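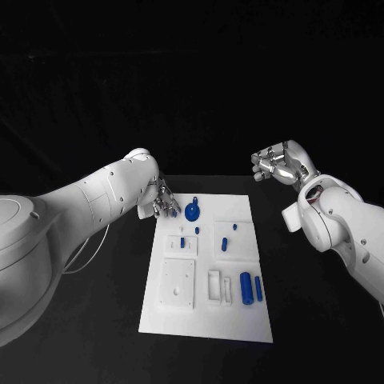
NOTAS DEL PONENTE
El tablero de montaje como puesto de trabajo: orden, contraste y lectura de las piezas

Sesión de formación interna de Kondasen. Sábado, 4 de febrero

1. Apertura (sin diapositiva de texto)

Buenos días. En nombre del área de formación de Kondasen, les agradezco su asistencia. La intervención de hoy trata de un objeto modesto, el tablero sobre el que se disponen las piezas de un ejercicio de montaje, y de las decisiones que conviene tomar antes de colocar la primera.

Conceder unos segundos para que la sala observe el tablero blanco y las piezas azules y blancas. Preguntar qué se distingue primero desde la última fila. Recoger dos o tres respuestas y continuar.

2. La mesa y el fondo

El tablero blanco se apoya en una mesa oscura y detrás cuelga un paño negro. Esta combinación es la que recomendamos para los puestos de demostración. La superficie de trabajo queda delimitada por sí misma y no es necesario marcar el perímetro con cinta.

Insistir en el paño. Un fondo con estanterías o ventanas obliga al público a separar las piezas de todo lo demás. Los pliegues leves son admisibles; no se exige planchado, aunque el equipo de Sleiman lo solicita en sus propias salas y allí debe respetarse.

Los tableros del programa se guardan en posición horizontal. En el almacén anterior se apilaban de canto y varios se combaron. La norma vigente desde junio establece un máximo de cinco por balda.

3. El color de las piezas

Azul para lo que se identifica a primera vista, blanco para lo que pertenece a la base. Así se formuló el criterio en el documento conjunto con Soltatus, y así se aplica en los juegos nuevos. Mencionar la pieza azul con forma de engranaje, en la parte superior izquierda del tablero: su contorno dentado se reconoce incluso a cierta distancia.

Recordar que el color no sustituye a la forma. Parte de los asistentes a nuestros cursos no distingue bien determinados tonos, y el ejercicio debe poder completarse igualmente.

Si preguntan por existencias: el inventario actual comprende 144 juegos completos y 71 pendientes de revisión. Las piezas sueltas de repuesto son 1000 y se solicitan por formulario, nunca retirándolas de otro juego.

4. La colocación
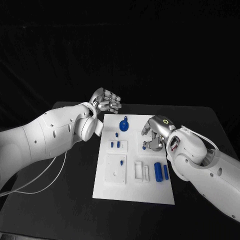 En cuanto a la orientación, el tablero se sitúa con espacio libre de mesa a los lados. Ese margen se reserva para las manos y para los elementos que se retiran durante el ejercicio. No deben dejarse en él carpetas, botellas ni documentación del curso.

Las fijaciones blancas permanecen en el tablero de una sesión a otra. Las piezas azules se cuentan y se guardan en su caja al terminar. Pausa breve: este punto genera la mayoría de las incidencias que recibe la oficina de Seletti, y conviene leer la frase dos veces.

Los cables que crucen la mesa deben salir hacia un lateral, sin pasar por encima de las piezas. Cuando el puesto comparta mesa con otro, se acordará previamente por qué lado discurren.

5. Cierre y turno de preguntas

Remitir a la ficha de preparación del puesto, disponible en recepción. Se han impreso 300 ejemplares. Las solicitudes de tableros adicionales se tramitan por escrito a través de la coordinación de cada sede.

Reservar diez minutos para preguntas. Si se plantea la limpieza del paño, indicar que corresponde a cada sede y que se realiza con cepillo seco.

Compartido 71 veces · 0 comentarios

© Kondasen, Área de Formación. Todos los derechos reservados. Contacto | Volver arriba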